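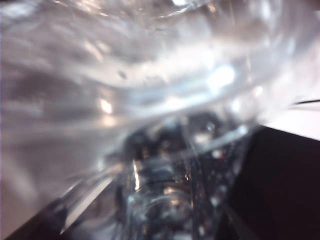 Wrist cable snagging on a desk-mounted arm

Zohreh Vahidi
I look after a two-arm desk cell at Prudlow. Each arm has a camera on the wrist. When one wrist rolls past 45 degrees, its cable pulls tight and the picture from that camera drops out. Straightening the wrist brings it back. The plug is seated and I have swapped the lead once already. Where should the slack go?

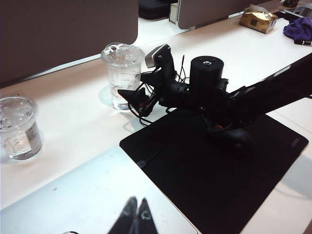
The arms run 4 hours a day, and the fault began in August.

Jalali
Sounds like the cable. Try another one.

Tahmineh Ghasemi
She has swapped it. The fault is strain at the plug. Power down and roll the wrist by hand to its far limit. Leave 50 mm spare at that point, then clamp the cable to the bracket, clear of the plug.
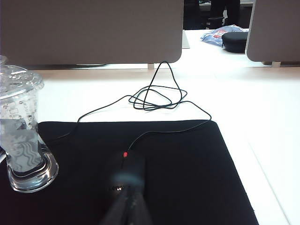
Clamp it again at the elbow. Loops between the two clamps should be no wider than the wrist, or they catch on whatever stands on the desk. Leave the ties loose enough for the cable to slide. Check the plug every 2 weeks and replace the lead if the jacket has gone white at the bend.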